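Eltden Miter Shooting Board, six months on

I've been meaning to write this up since February, when the box arrived, and a couple of you have emailed to ask whether I'd fallen out with the thing. I haven't! I've just been busy using it, and then the shop got too hot, and then my sister visited, and you know how it goes.

For anyone new to my little corner of the web, I make picture frames, mostly small ones, mostly for people who paint or stitch and want something nicer than what the big store sells. For years I cut my miters on an old hand-me-down saw and cleaned them up on a board I knocked together from scraps. It worked well enough that I never questioned it. Then Naomi Lema, who teaches the evening framing class I help with, let me try her Eltden and I went home grumbling and ordered one.

It comes in one flat box with the bed, a fence for ninety degrees, a second fence for forty-five, a bag of screws and a single folded sheet of instructions. The sheet is not good. The drawing of the forty-five fence is printed so small that I put it on upside down the first time, and I'd suggest you find the little stamped arrow on the underside before you pick up a screwdriver. Once I had it the right way up, setting it true took me most of a cup of tea.

The plane runs in a channel on the right, with a strip of slick plastic to ride on. I use it with the heavy old Kokura plane I bought off Tanvir Bandara when he gave up woodworking for sailing, and the fit is snug without being sticky. A lighter plane works too, though I find I have to lean on it more, and my elbow has opinions about that by the end of an afternoon. Keep the iron sharp. I know everybody says it, but end grain in oak will tell on you right away, and I've blamed this board for tear-out that was entirely my own laziness.

What I love is how little it moves. My old board crept. I'd get three corners closed up beautifully and the fourth would have a gap you could slide a business card into, and I'd fill it with wax and hope. On the Eltden I can do all eight ends of a frame in one go, tape them up, fold them around and find the last corner simply meets. The first time that happened was on a walnut frame for Hashini Ranasinghe's wedding embroidery, and I stood there opening and closing it like a kid with a cupboard door.
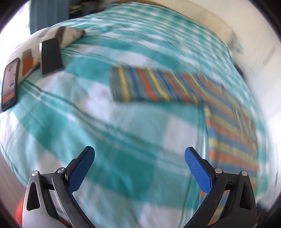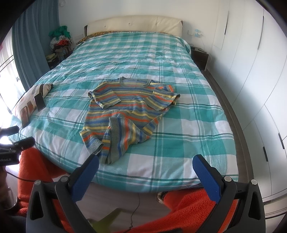
Can it handle tall moldings, the kind you'd stand on edge to cut?

Up to a point. Anything with a flat back and a modest height goes through fine, but for the deep shadow-box profiles you'll want the taller auxiliary fence, and that's sold separately. I made my own out of a maple offcut and two bolts, and it has held up without any fuss.

Now for the grumbles, because I have a few. The ninety-degree fence is held by one knob, and that knob is small and slippery and just where your thumb gets sawdust on it. I swapped mine for a bigger one from the hardware drawer. The hook on the front that catches the bench is a bit shallow too, so on my bench (which has a rounded front edge from decades of people leaning on it) I have to clamp the whole board down. On a square-edged bench at Naomi's class it sits perfectly well by itself.

I also wish the bed were a touch longer. Long rails hang off the left side and want to tip, so I prop them on a block cut to the same height. Dilruba Rathnayake, who frames maps and deals with much longer stock than I do, bought the Matubbar board instead for that very reason and is very happy with it. I've had a go on hers. It's a lovely solid piece of work, but it weighs so much that I wouldn't want to lift it on and off the bench every day, and my shop is small enough that everything has to be lifted on and off the bench every day.

Upkeep has been next to nothing. I rub a bit of paste wax in the channel when the plane starts to drag, brush out the corner where the dust packs in against the fence, and check the forty-five with a good square whenever I begin a new job. It has drifted once, after I dropped it, and I can hardly hold that against it. Two turns of the little adjusting screw and a test cut on scrap brought it back.

If you only make a frame now and then for your own walls, a homemade board and some patience will get you there, and I'd spend the money on nice wood. If you're making them for other people and you're tired of that fourth corner, I'd buy this one again. I have a cherry frame in the clamps as I type, and a stack of poplar waiting behind it for the class, so I'd better go and see to the glue.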